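The Quiet Thrill of a Good Parenting Plan

Ask the family mediators at Bellamy what they love most about their work and you will hear about paperwork, which surprised me too, until I spent a morning in their Tondmont office reading some of it. A parenting plan, done well, is a wonderful document! It is practical, it is personal, and it can settle more arguments before breakfast than most of us manage in a week.

Bellamy's mediators worked with 388 separated couples last year, and nearly 3,000 since the practice opened its doors above the old Tondmont post office. Most arrive with the big question already answered. They know the children will spend time in both homes. What they haven't worked out is who buys the winter boots, or what happens when school lets out at noon, or whether a grandparent can do pickup without a text first.

These are the things a good plan gets right. One I was shown (with the names taken out) gave half a page to a trombone. The trombone travels with the child, the parent who has Thursday rehearsal drives it, and repairs are split down the middle. I loved that half page. You could feel two people who had stopped being married still paying close attention to the same kid.

The meetings themselves are shorter than I expected. Couples usually come in for six sessions of 90 minutes each, and the first is almost all calendar. Both parents bring their work schedules, the school calendar goes up on the wall, and they start with the weeks they already agree on. Holidays wait until the third session, when everyone has had some practice. By then the parents are often finishing each other's sentences about bedtime, even if they still can't share an elevator.

Moving is the hardest subject, and the mediators bring it up early. If one parent is offered a job in Vumley, a good four hours up the highway, how much notice do they owe the other? Who pays for gas? Does a long weekend become a longer one? Plans that answer those questions in advance tend to come out of the drawer calmly when the job offer arrives, and I met parents who had done exactly that and were still speaking.
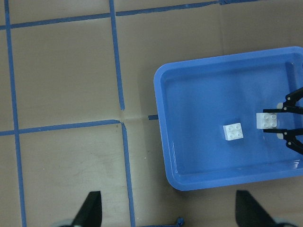
FAMILY & LAW

A plan still has to go before a judge in most cases, and either parent can have a lawyer read it first. Bellamy encourages that. The mediators can't give legal advice to either side, and they say so at the start of every session.

Then there is the yearly review, my favorite part of the whole process. Parents come back in June, once school is out, and go through the plan line by line with a pencil. Car seats get crossed out. Phones get added. The trombone, I'm told, is now a cello, and the half page has grown to a full one.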